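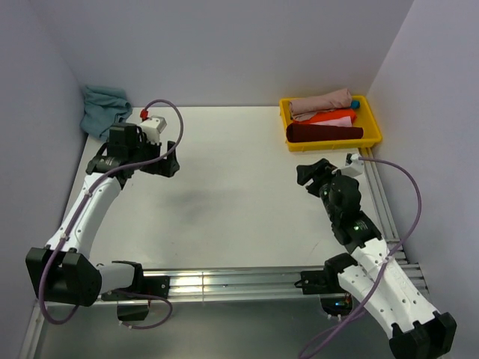 A pair of arms and a tray of folded and rolled cloth at Itell's workshop.

My mother taught me to fold a T-shirt by standing behind me and moving my arms. I was maybe six, I was cranky, and I remember thinking she could have just done it herself. I hadn't thought of that in decades until I spent an afternoon at Itell, a small outfit in Masson, where people do pretty much the same thing with robots all day long.

The project is called Plurkar, and the goal is laundry. Shirts mostly, towels when everyone gets sick of shirts. You sit down at a pair of handles, you move them, and two robot arms on a table copy what you do. Every joint angle and every camera view gets saved, and later a program chews through all of it and tries to work out what you were up to. They call one run-through a demonstration. The Plurkar team wants 400 of them for the short-sleeved shirt fold alone, and when I walked in they had 87.

I asked if I could do one. They said sure, a little too quickly!

So the first thing you learn is that you have no feeling in your fingers. None. The handles move nicely and the arms follow right along, but when the gripper touches the cloth you don't get so much as a tickle. You have to watch for it. The cloth dents a little, or it scoots, and by the time you've noticed you've usually pushed too far. I spent my first few minutes bumping the fingertips into the tabletop and apologizing to the furniture.
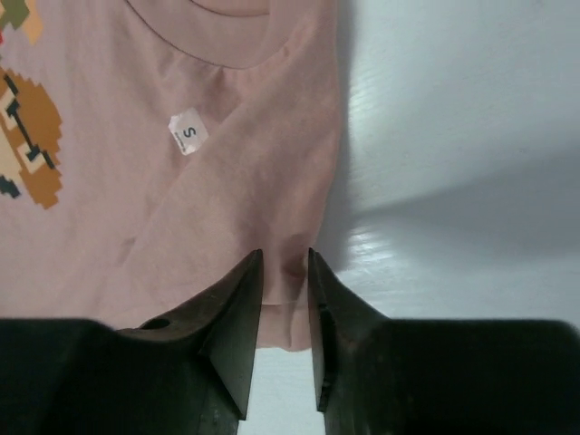 The view from the gripper: collar, size sticker and two black fingertips.

That wrist view turned out to be my best friend. I'd started out looking straight at the arms, like you would if you were parking a car, and my coach for the day (very patient, big on snacks) kept tapping the monitor. The learning program will only get the camera pictures, she said, so if you pick up a corner by peeking around the side, you've shown it a trick it can't use. Look at what it looks at. It's a strange way to see a shirt. A collar gets enormous, and you lose all sense of where the rest of the thing is.

Then there's the grabbing. At home I grab a shirt wherever my hand lands and sort it out in the air. Try that with two fingers and you'll pick up both layers, or one layer and a sleeve. The house rule is to go for a corner of the hem and come at it with the fingers wide open. Get the corner between them before you even think about closing.

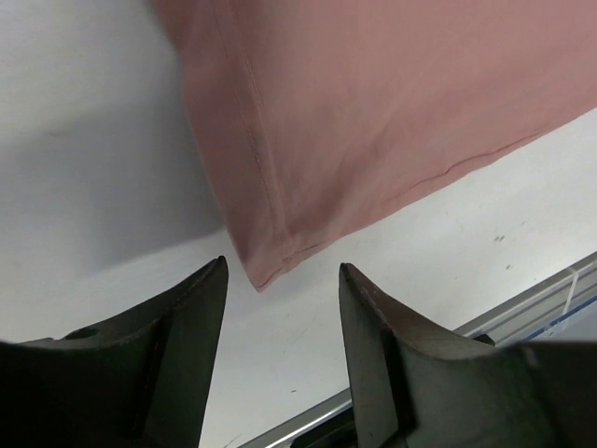

I was terrible at the waiting part. Cloth keeps swinging after you stop, so you hold still, let it settle, and go in. But you can't hold still too long either, or the program may learn that staring at a shirt is part of folding it. I got told off for that one. I also got told off for going too fast, for crossing my arms over each other, and for saying "come on" out loud, although that last one was only because it made the next desk laugh.

My good runs took 16 tries to show up. Before that I had a long string of shirts that looked like somebody had slept on them, and I assumed those were headed for the trash. Some were. But the team keeps a few of the messy ones where you lose the corner and go back for it, as long as you fix it calmly. A robot that has only ever seen perfect folds has no clue what to do when the cloth slips, and cloth slips constantly.

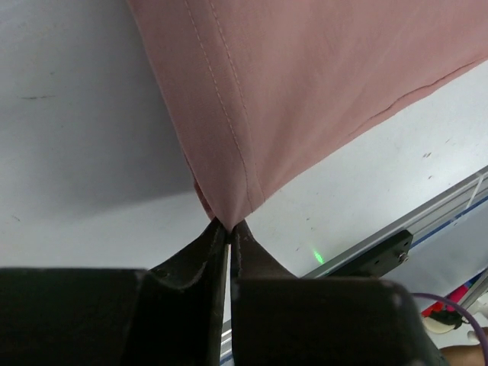 Closing is a squeeze of a trigger, and I'd recommend squeezing slower than feels natural. Too quick and the tips can nudge the hem away before they meet. When it works, though, oh, it's lovely. You lift, the fabric comes with you, and for a second you forget there's a machine between you and the laundry.

They saved 8 of my demonstrations. I'm absurdly proud of this. Two came back with notes, one of which just said "left arm asleep?" and was completely fair.

The program's own attempts get run in the evening, after the handles are put away, on a second table nicknamed Sanow. I stayed for one. It went for the hem with its fingers wide open, stopped a moment, then closed slowly and lifted. The fold came out crooked, with one sleeve poking from the side, and the team groaned and reset the shirt. I was leaning so far over the rail by then that somebody had to ask me to move my elbow.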